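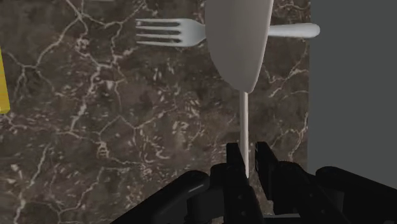 3 de septiembre de 2024

**Compra de pinza y presupuesto hasta diciembre**

Sigo con la lista de equipo. El objetivo de la semana es cerrar qué se pide ahora y qué se deja para el segundo pedido, porque administración no tramita nada a partir de mediados de diciembre y lo que no esté facturado entonces se pierde.

Punto de partida: la tarea de cubiertos en simulación. Tenemos cuchara y tenedor sobre la mesa de mármol, agarre por el mango, cámara mirando desde la pinza. De momento todo lo que sabemos de agarres finos viene de ahí. El mango de la cuchara es muy delgado comparado con los dedos, así que es el caso que más me interesa para decidir la pinza real. Si compramos una con dedos anchos y sin posibilidad de cambiarlos, nos vamos a arrepentir enseguida.

**Pinza**

Dos ofertas encima de la mesa:

- Wanden, dos dedos paralelos, con dedos intercambiables. 2.701 euros sin IVA. Plazo de entrega 8 semanas. Incluye el cable y la brida para nuestra muñeca.
- Clada, también de dos dedos. 2.000 euros sin IVA, entrega más corta, pero la brida va aparte y no han contestado cuánto cuesta. Los dedos van fijos al cuerpo; habría que mecanizar unos suplementos.

Rania prefiere la Wanden. Su argumento es que los suplementos caseros los acabamos rehaciendo cada vez que cambia el objeto, y que las horas de taller también salen del proyecto aunque no aparezcan en ninguna factura. Estoy de acuerdo en lo segundo. En lo primero, depende: si nos quedamos en cubiertos, con un solo juego de suplementos bastaría.

Tymofii pide que antes de firmar comprobemos la apertura mínima de cada una. En las hojas técnicas figura el recorrido total, pero no dicen si cierran del todo con las almohadillas puestas. Para un mango fino eso lo decide todo. He escrito a los dos proveedores con la misma pregunta.

Nota sobre el modelo: la geometría de la pinza simulada no corresponde a ninguna de las dos. Hay que pedir el CAD junto con la oferta. Wanden lo manda sin problema; Clada dice que lo entrega después de la compra. Lo apunto en contra de Clada.

**Mesa y utillaje**

No compramos mármol, evidentemente. En simulación la textura veteada sirve para complicarle la vida a la percepción, y para el banco real basta con láminas impresas que se puedan cambiar. Presupuesto pequeño, lo cargo a fungible. Tymofii quiere al menos un tablero oscuro con brillo, porque los reflejos no los va a sacar de una lámina mate. Pendiente de ver qué queda en el almacén de abajo antes de pedir nada.

Cubiertos: comprar juegos baratos e iguales entre sí, blancos o gris claro para que se parezcan a los del modelo. Medir el grosor del mango antes de comprar, no fiarse de la foto del catálogo. Conviene que haya repuesto de todos.

**Cámara de muñeca**

Halliday nos presta una unidad de demostración hasta 3 semanas. La pediría cuando llegue la pinza, no antes, o se nos va el préstamo esperando la brida. Lo que hay que mirar con ella:

- cuánto tapan los dedos en la parte baja de la vista
- si enfoca a la distancia a la que está el mango en el momento del agarre
- si el soporte choca con el cuerpo de la pinza al inclinar la muñeca

En la simulación la pinza se come buena parte de la vista por abajo. Lo dejamos así hasta tener la posición real de la cámara y después se ajusta el modelo, no al revés.

**Cálculo**

Se instala en el equipo que ya hay. Rania propuso una tarjeta gráfica nueva y lo hemos aparcado. Las colas de render van lentas por la noche, pero nadie está parado por eso. Si sobra dinero al cerrar el primer pedido, se vuelve a hablar.

**Mantenimiento**

Clarnard ofrece contrato anual para el brazo. El precio todavía no lo tengo por escrito. Preguntar si cubre también la pinza cuando es de otro fabricante; la última vez dijeron que no por teléfono y luego en el contrato ponía otra cosa.

**Decisión provisional**

Wanden, si confirma el cierre completo con almohadillas. Si no lo confirma, se pide a Clada el precio de la brida con fecha límite y se compara otra vez. La diferencia entre las dos ofertas parece grande, pero le falta sumar brida y mecanizado, y de eso aún no tengo cifra.

**Pendiente**

- Respuesta de los dos proveedores sobre apertura mínima (yo)
- Horas de taller para unos suplementos, estimación de Rania
- Revisar tableros en el almacén (Tymofii)
- Oferta escrita de Clarnard
- Reservar la cámara de Halliday en cuanto haya fecha de entrega
- Preguntar en administración si un pedido con 8 semanas de plazo entra todavía en este ejercicio o hay que adelantar la factura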